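# Tabletop demonstration rules (Gamlow practice)

The **Gamlow practice** is a set of working rules for recording manual tasks with hand-held grippers at a table. 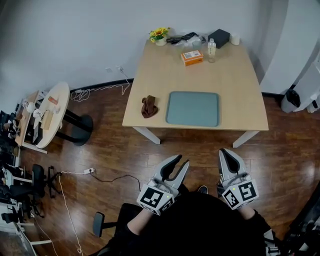

It applies to seated work by one operator using two grippers, and covers the layout of the table, the state of the grippers at the start and end of each recording, the care of printed markers, and the handling of cables and floor space. It doesn't cover powered arms, which fall under separate machine safety rules.

## Background

The first version was drafted at the Gamlow workshop by Gleice Quintana and Hendrik Maluleke, after recordings made by different operators proved hard to compare. It was a single sheet dealing mainly with start positions. A revised text, dated 4/17/20, added the sections on markers and cables. Auður Dalsgaard edited the revision, and the wording on rest breaks was added in May of that year.

## Table layout

The practice divides the tabletop into two zones. The front half is the *work zone* and holds the objects used in the task, such as a tray or a folded or crumpled cloth. The back half is the *standing zone*. Objects there may remain between recordings, but they are treated as part of the background and should not be moved during a session.

Transparent objects, including bottles and plastic bags, are allowed in the standing zone. They are noted in the session record, as clear plastic is difficult for many vision systems to separate from what lies behind it. Containers with liquid must be closed.

The table should stay at least 300 mm clear of any shelf or cabinet that the operator's elbows could reach. A clear width of 600 mm is required on the side from which the operator enters and leaves the chair.

## Gripper handling

Each recording begins with both grippers in view and above the level of the operator's lap. The fingers may be open or closed, but the state of each gripper must be written down if it differs from the task sheet. The operator holds still for 2 seconds before the first movement and again after the last.

Fingers are inspected at the start of a session for tears and loose fixings. A gripper whose indicator light is out is withdrawn until it has been checked.

## Markers

Square black-and-white markers on the gripper housings are used to work out position and angle. They must be flat, clean and free of glare. Sleeves should not hang over them. A marker with a lifted corner is replaced – pressing it back down is not accepted – and the gripper is then calibrated again.

Markers are replaced after 500 recordings whatever their condition. Jailson Assunção has argued that this limit is too strict for matt prints, and the Eltadex variant of the practice leaves the interval to the site.

## Cables and floor

Power strips and loose cables are kept out of the operator's foot space and the path of wheeled chairs. Where a cable has to cross a walkway it is covered or taped along its full length. Polished floors call for a check of reflected light before recording, with lamps turned or dimmed as needed.

## Variants

The Sollo variant, prepared by Thaís Trindade, permits a second person at the table and adds a spoken stop signal. The Batista variant is limited to cloth folding and requires the cloth to be shaken out and dropped again between recordings.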